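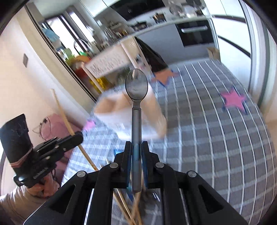

A soup spoon would be ideal, but any spoon you have will do.

Newsletter > Around the Kitchen > Soup Season
2 shares | 2 comments

Soup Wednesdays are coming back to Esen Street

Well, friends, the mornings have gone gray and the furnace has made its first terrible clanking noises of the season, so you know what that means. Starting in November we'll have soup again on Wednesday evenings in the downstairs room at 344 Esen Street, same door as last year, the one beside the bike rack. Come at six if you like to help set things out, or come at half past if you like to walk in and find a bowl waiting for you (I have been both kinds of person, depending on the day I've had).

For anyone new to the neighborhood, and there seem to be a good many of you since the Ilness Apartments opened, you don't need to sign up or be a member of anything. You bring yourself, a bowl and a spoon from home, and an appetite. There's a jar by the bread if you'd like to put something in it toward groceries, and no hard feelings whatsoever if you wouldn't.

We'll open with the lentil, which I know is not everyone's favorite, but hear me out! Last winter's lentil was too thick. I've been thinking about it ever since, and I've spent more evenings on it than I care to admit. The trouble was that we were salting early and then letting it sit on the burner until it turned into something you could have patched a wall with. This year the lentils will get 40 minutes and no more, with the carrots cut small and a good splash of vinegar stirred in at the very end, and an extra kettle of hot broth standing by for thinning. I tried it on my own family twice in one week and was only asked to stop on the second evening.

After that the plan is loose. There'll be chicken and rice for sure, and the potato and leek that disappeared so fast last February, and I would dearly love to do a proper borscht if somebody will lend me a pot bigger than the one I own. Escobar Produce is setting aside the crooked carrots and the odd-sized onions for us again, which is a real kindness and makes a better soup than you'd think, and if you're in there on a Saturday please tell them thank you. The bread is still coming from the Skekik Bakery, rye mostly, with a plain white loaf for the children and for those of us who never grew out of it. 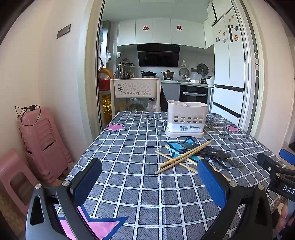
Stars on the tablecloth and a utensil holder in the middle of the table.

A word on the soups that don't have meat in them. Several of you asked last year for a pot that was vegetarian all the way down, broth included, and you were right to ask. From now on one pot will be made that way every week, and it will have its own ladle with green tape on the handle. Please, please leave the green ladle in its own pot. I say this as somebody who put it back in the wrong one last March and had to go around the room confessing.

If you'd like to take a turn cooking, I'd be delighted to have you. The stove downstairs is slow, the left back burner is slower, and the oven runs hot, but once you know its ways it's a friendly old thing. You can cook at home and carry it over if you'd prefer, only do put a towel in the bottom of the car. Write what's in your soup on one of the cards in the drawer, every last thing, including the butter you think doesn't count.

Leftovers go home with whoever has a container, so tuck one into your bag. Yogurt tubs are perfect. Most of these soups freeze beautifully, although the potato one goes grainy when it thaws and needs a good whisking and a little milk to come back to itself.

One last thing before I let you go. The stairs at Esen Street are steep and the railing is only on the right side, so if you'd rather come in on the level, ring the bell at the alley door and somebody will come let you in. Give us a minute, we may have our hands in the dishwater.

The lentil recipe will be in next month's newsletter, assuming it behaves itself in the big pot.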